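Courses > Service Robotics > Week 6 > Buying and reviewing a home robot simulator

Handout 6 - Sostby Home Sim kit (review notes)
Evander Baird, Wednesday group. Read before lab, bring questions.

Quick version of what I said last time. Sostby sells a simulator kit for household robots: two-arm robot model, set of furnished apartments, task scripts, logging. Single seat 599. We have the teaching license, so no one in class pays. Treat it as a buyer would anyway - that's the assignment.

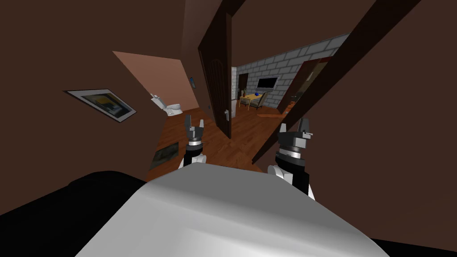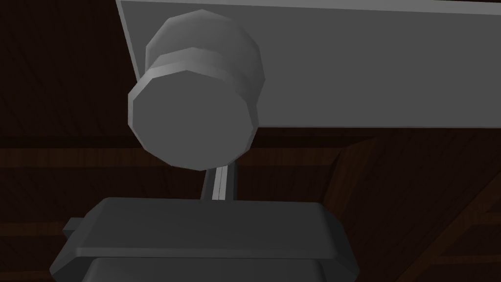
Both rendered, same apartment. Wide view with the two arms and the open door, then the gripper close to the round knob on the gray panel.

1. What you get

- 12 apartments, furnished
- one robot model, two arms, two-finger grippers
- 70 task scripts (doors, knobs, drawers, pick and place)
- viewer with head and wrist cameras
- manual, 84 pages, skip the first chapter

Prirkine add-on (more kitchens) is seperate. Not covered in this course.

2. What to look at when you review

Geometry. Look at the knob close up. Flat facets, you can see the polygons. Fine for a planner test. Less fine if you train vision on it and then go to real hardware. Ask the vendor whether the collision mesh is the same as the visual mesh. Sostby's manual doesn't say, I looked twice.

Layout. In the wide view you get bathroom, door, living area with the TV on the brick wall, through separate openings. Good for navigation tasks. Narrow spots matter more than nice furniture.

Contact. Hardest part of any sim. Does the finger slide on the knob or stick? A still won't tell you. Run the script, plot the force log, then write.

Lighting. Panel bright, wood behind it very dark. Try the same task at two light settings and compare detection rates.

3. Compare with

Prollthorpe - cheaper, one arm only, better docs. Chukwuemeka Effiong's lab used it last June and was mostly happy, complained about slow support.
Build your own - free on paper. Count your hours.

4. Lab task

a) Install, open any apartment, start a door script.
b) Run it ten times, change nothing. Note every run, also the failed ones.
c) Change one thing only (friction OR start pose OR light). Ten more.
d) Half a page: would you buy a seat, for which job, and what would you ask the vendor first.

Pairs are OK. Damilola Aliyu and Kelechi Oyewole are running the lab, ask them about install trouble before you mail me. Linux machines on the window side have the newer driver - use those if the viewer stays black.

5. Common mistakes from last year

- success rate given with no number of runs
- reviewing teh brochure, not the software
- screenshots with no script name or settings under them
- "realistic" used with nothing to back it up. Realistic how? Shape, contact, light, timing?

Reading for next week: Kayode Chukwu's notes on sim-to-real transfer, sections 2 and 3. Section 4 if you have time.

Contact: course office | © Service Robotics course notes | Back to top
3 comments | 12 shares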